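Section 3: Registering as an exhibitor and preparing your stand

This section applies to all firms exhibiting in the Starnard Hall at the Tralcombe Technology Fair in May. Firms sharing a stand should complete it once, under the name of the lead exhibitor.

3.1 Opening your exhibitor account

1. Go to the exhibitor portal and enter the booking reference printed on your stand contract.
2. Choose a password of at least 11 characters.
3. Enter the name of your stand manager. Only the stand manager may order power, furniture or extra passes.

Note: The booking reference is not the same as the invoice number. Entering the wrong one three times will lock the account until the following morning.

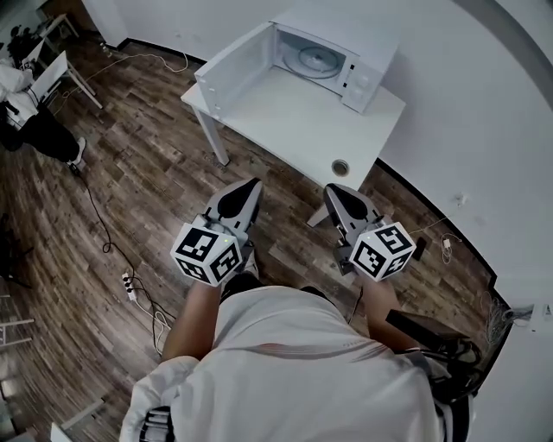

4. Check the company name as it will appear in the printed catalogue. Accents are kept – Cáceres, for instance, will be printed as typed.
5. Select "Confirm listing". Later changes will appear online only.

3.2 Ordering power and network

1. Open "Services" and select your stand number.
2. Add together the rated load of all equipment to be shown, including screens and chargers.
3. Choose the supply that meets or exceeds this total.

Caution: Extension leads must not be joined end to end. Stands found with joined leads will be disconnected. 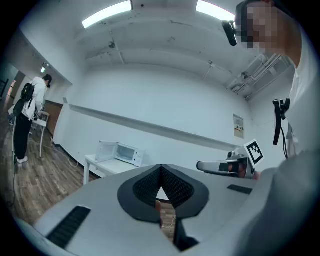

4. If you need a wired connection, order it at the same time as the power. Wireless access in the hall is shared and should not be relied upon for live demonstrations.

3.3 Delivery and build-up

1. Label every crate with the stand number and the words "Clundamance Gate". Vehicles sent to any other entrance will be turned away.
2. Arrive no earlier than 8 am.
3. Report any crate heavier than 685 kg in advance to Yesenia Esquivel, Exhibitor Services, so that lifting can be arranged. 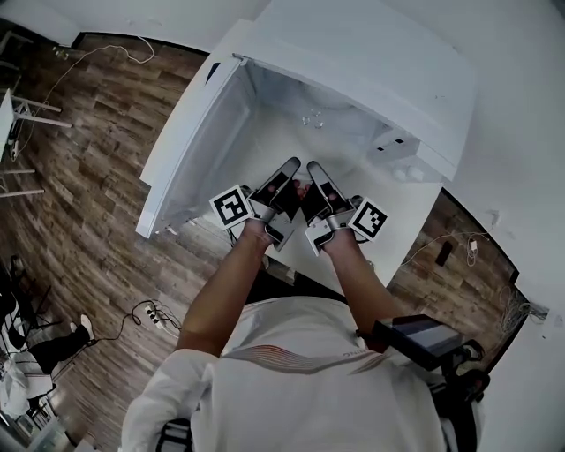

3.4 Passes

1. Collect passes in person from the registration desk. Photographic identification is required.
2. Wear the pass at all times during build-up and opening hours.

Note: Lost passes are cancelled on replacement and will not open the turnstiles if found later.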